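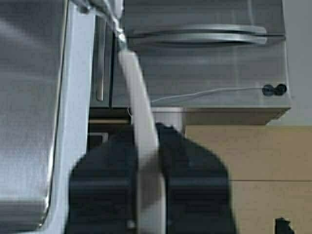

4.2 Straps, cords and other soft things near appliances

Figure 3. A pale strap hanging close to stainless steel panels, one of them with an upright bar handle. The strap narrows to a thin, light cord toward the top.

When we began looking at how people arrange their kitchens, we expected to write mostly about shelves and drawers, and we did write a good deal about those (see Section 3). What we had not planned for was the number of soft, hanging, dangling things that our households mentioned as soon as we asked what they reached for without thinking. Straps, loops, cords, apron strings, the tie on a bag of onions - they came up again and again, and often with real affection. Of the 814 diary entries collected for the Clona study, a good many dealt with something that hangs, and we felt it would be a shame to fold them into the general category of "storage" and move on.

Figure 3 is a useful place to start, for it brings together two kinds of material that our participants talked about in very different ways. The brushed steel is smooth, upright and fixed in place, and the bar handle tells a hand fairly plainly where to go. A strap gives much less away. It is flat in one stretch and thin as string in another, it bends where it is held, and it takes its line from whatever it happens to be attached to. One of our diary keepers in the Gudoretti building wrote that she could find her refrigerator handle in the dark but had to "go fishing" for anything on a string, and we have borrowed her phrase ever since.

We sorted the diary entries into 2 broad groups. In the first, the hanging thing is there to be pulled, and people cared mostly about whether it was within easy reach and whether it felt sturdy. In the second, the hanging thing is there to hold something else, and people cared much more about where it ended up once they let go. This second group was the richer one, to our minds, and also the harder one to code. Tumaini Mrema and Noreen Mac Suibhne each read every entry separately and then sat down together over the ones they disagreed on, and 27 entries were moved from one group to the other after those conversations.

The narrow spaces beside and below appliances deserve a word of their own. People described them as dim, awkward and a little bit embarrassing, the sort of place where a dish towel slides down and stays until the next big clean in January. Yet they also used the edges of these spaces quite cleverly, hanging light things where a shelf would never fit. In six homes, a strap or cord near an appliance had been in the same spot for longer than the appliance itself, and the owners told us they had simply worked the new one in beside it.

We would add one caution about our own terms. Earlier work in the Surko project used "strap" for anything wide enough to lie flat and "cord" for anything round, and we followed that at first. It served us well enough until we met pieces that were both at once, wide at one end and narrow at the other, as in Figure 3. We now code each such piece by the part that people say they take hold of, and note the other part in the comments field. The full coding sheet is given in Appendix B, together with the questions we put to each household.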